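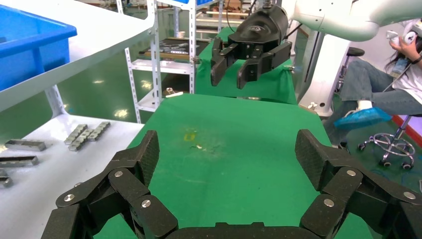
Page 3 of 21

Open day at the Reldale robot shop – worth bringing a class?

Posted by Milagros Olivares

I teach an intro manufacturing course at a community college and we've been invited to the open day at Reldale in June. The flyer says there will be two arms running at the green tables, with staff driving them by hand controller, and that visitors can ask questions while they work. I have 21 students signed up. Most of them have never stood near a robot arm.

What I want to know is whether they'll see real work or a canned show. Last year I took a group to Drondemine and we watched the same box go back and forth for an hour. Also, is there a dress code, and how close can you get? I called the front desk twice and got voicemail.

3 people found this useful

Danladi

I went to the last one. It's real work, but slow. The person running the arm sits on a rolling stool with the controller held up at chest height. From the visitor side you see a black two-finger gripper hanging over the green table and not much else for a while. Then it moves a little.

The better thing to watch is the screen with the view from the other robot's wrist. You get its own two black fingers coming up from the bottom, jointed, with silver screw heads at the joints, and the first arm's gripper pointing down at the table across from them. My group figured out more about reach and approach angle from that than from standing at the rope. Have your students look at the side table too. When I was there they had small metal blocks set out in short rows and some longer bars next to them, and the staff will talk about those if you ask.

On clothing – closed shoes, and they hand out blue covers to go over them at the door. Tie back long hair if you're going past the rope. They let us past it in groups of 3, so with 21 you should plan on the whole morning. Email works better than the phone.

Arnach

Its fine. Parking is bad, the lot across the street is free after 9. Bring water

Milagros Olivares

Thanks, both. Danladi, did they let anyone try the controller? The flyer says "hands-on" but doesn't say with what.

Danladi

Two people from my group got a turn, a few minutes each, with a staff member standing next to them. You have to sign a form first. Ask for it by email and have everyone fill it out before you get there. The line for forms was longer than the line for the robot.

Page 3 of 21 – Previous – Next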